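Forums > Around the House > Bathrooms & Plumbing > Toilet running on after flush, fix or replace?

leakyinlurkley
Got my quarterly water bill and nearly fell off the chair. $394! Same time last year it was $143 and there's still only the two of us here. Pretty sure it's the toilet in the little bathroom, it trickles into the bowl all night and I can hear it from bed. I've jiggled the button, I've cleaned the button, I've sworn at the button. Is it worth mucking about with, or do I just get a new suite? The one I've been eyeing off is a Sundis, on special for $500 not including the plumber.

gumnut_glen
Don't you dare spend five hundred bucks yet! Nine times out of ten it's the outlet washer. Mine cost me $8 at the hardware in Rolonthorpe and took ten minutes. Put a few drops of food colouring in the cistern, leave it half an hour without flushing, and if the bowl goes pink you've got your answer.

tapwasher72
Disagree with Glen a bit. If the cistern's as old as the house you'll do the washer, then the inlet valve goes, then the plastic bits snap off in your hand (ask me how I know). I kept patching mine for years and wish I'd swapped the lot at the start.

leakyinlurkley
Thanks both. Did the food colouring and yep, pink as a galah. Photo of the bathroom, toilet's on the back wall. It'd be a squeeze getting a plumber in.

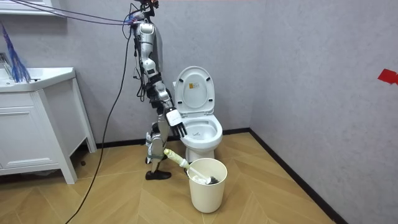
gumnut_glen
Washer! Told you. Turn the tap off at the wall first, flush it empty, then lift the valve out. Most of them twist a quarter turn and pop up. Take the old washer to the shop with you, the sizes are all slightly different and it'll drive you mental.

tapwasher72
Fair enough, try the washer, but if it's trickling again by Christmas I'll be back to gloat. And ring your water company about that bill, mine knocked a bit off once I sent them the receipt for the repair.

mulga_jan
Same problem here, only mine is a Chukwu and the button assembly is glued or something, won't budge. Has anyone had one apart?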